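# Record Fewer Tasks, and Record Them Better

Organizations that gather examples for learning systems are too often judged by volume. The monthly report for July at Celtia listed hours recorded and little else. We believe this measure should be retired.

A learning system copies what it is shown. If an operator handles every object in one manner, in one room, the system will learn that manner and that room. Our Bomum program now limits each operator to 14 recordings of a task before the layout must change, and sets aside 30 minutes per shift for review. Output fell. The share of recordings accepted at review rose, and we consider the exchange a sound one.

Ordinary objects deserve particular care. Books differ in thickness, cover and stiffness, and they seldom lie squarely on one another.

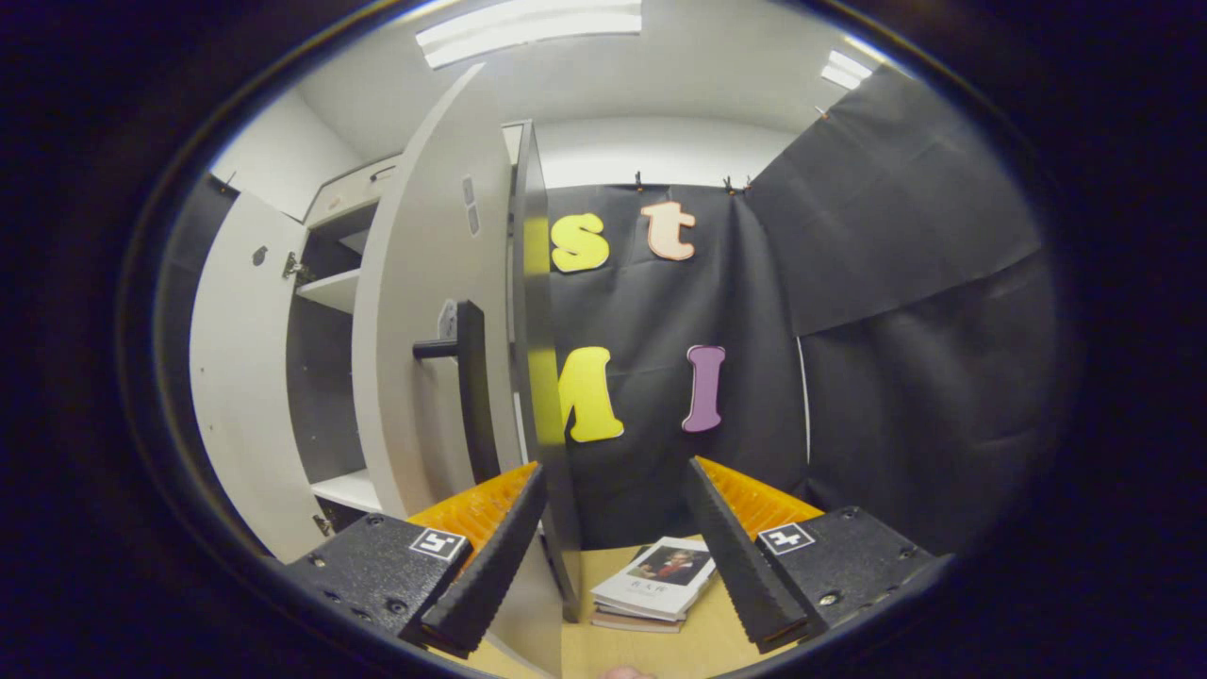

*By the Cavby Data Practice Office | Wednesday, September 28, 2022*

A small stack of books on a table, with a cabinet standing open beyond it, offers many fair ways to begin. The record should include several of them, and the hesitant attempts should be labeled and kept.

We ask our partners at Szewczyk to adopt the same rule.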